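Workshop tips: small-object pickup, student gripper project

These notes are for the student project group at Jernham using the hand-held gripper on household items. Set the jaw opening before approaching the object, and keep both pads in view.

Beads on quilting: approach along the stitching. Separate crossed strands first if the task calls for a single bracelet.
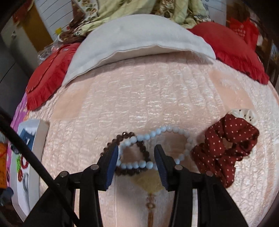 Two bracelets, crossed, on the quilted cover.

Trays: come in over the low side of the rim. A tray on a soft bed shifts when a jaw touches it — brace it or start again. Limit each sorting run to 20 minutes and log failed grasps as well as good ones. Delia Pîrvu has the log template.

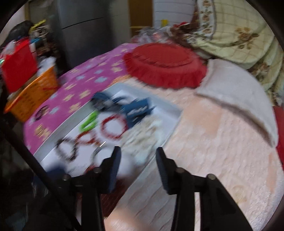
Open jaws at the white tray.

Spring clips: take the body across its width, clear of the coil. Closing on the handles opens the clip and the grip is lost. Move straps and cords out of the jaw path beforehand. Wipe the pads after 4 runs; lint reduces friction.

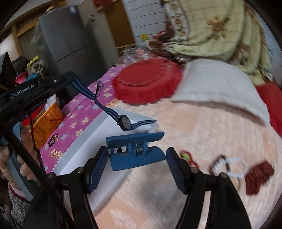

Blue spring clip between the pads, watch behind it.

Related
Cleaning ribbed pads
Pivot pins: when to oil
Log template, November revision
Sorting mixed beads by size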